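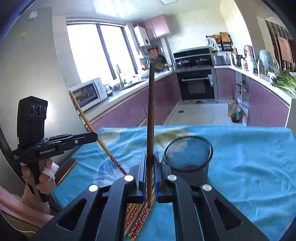

To: Gremham Residents' Mailing List
From: Gremham Parish Office
Date: 19/09/2025
Subject: Re: Kitchen and food waste collections, Gremham and Grirkport Road

Dear subscribers,

The Parish Office has received several replies to the notice sent out by the district's waste contractor, Vindico, and the message quoted below raises most of the points made in them. Our answers follow it.

> The notice says that food waste will be collected weekly from the new
> brown caddies, but it does not say what happens to flats with a shared
> bin store. There are 15 flats in Tan Court and we have one narrow store,
> which is already full by the time the lorry comes. Are we each to have
> a caddy on the pavement? I should also like to know whether small wooden
> items, such as lolly sticks, skewers and throwaway chopsticks, may go in
> with the food. The old leaflet said yes and the new one says nothing.
> Lastly, is the parish paying for any of this?
>
> A resident, Tan Court

Shared bin stores. Flats will not be given separate outdoor caddies. Each household will receive a small indoor caddy, and each block will have one or more lockable wheeled bins for food waste. Vindico has agreed to inspect the store at Tan Court before the bins are delivered. Managing agents should send measurements of the store, including the width of the door, to the Parish Office.

Wooden items. Vindico has confirmed that wooden skewers, sticks and chopsticks are no longer accepted with food waste and should be placed in the general refuse bin. Tea bags, bones and eggshells continue to be accepted. The leaflet will be corrected when it is next printed.

Cost. The collection itself is paid for by the district. The parish has set aside 2,375 pounds for new hard standing at the two lay-bys on Grirkport Road, where bins at present stand on grass. The limit for this work, agreed in March, is 3,000 pounds. No further parish money is involved.

Delivery of caddies. A total of 442 households in the parish are included in the first round. Those on the unmade section of Grirkport Road will be served by the smaller vehicle and will receive a separate letter. Residents who need help in moving their bins may apply for an assisted collection, and those already on the assisted list need not apply again.

Subscribers are asked to reply to the Parish Office and not to the whole list where their question concerns a single address.

Yours faithfully,

The Parish Office
Gremham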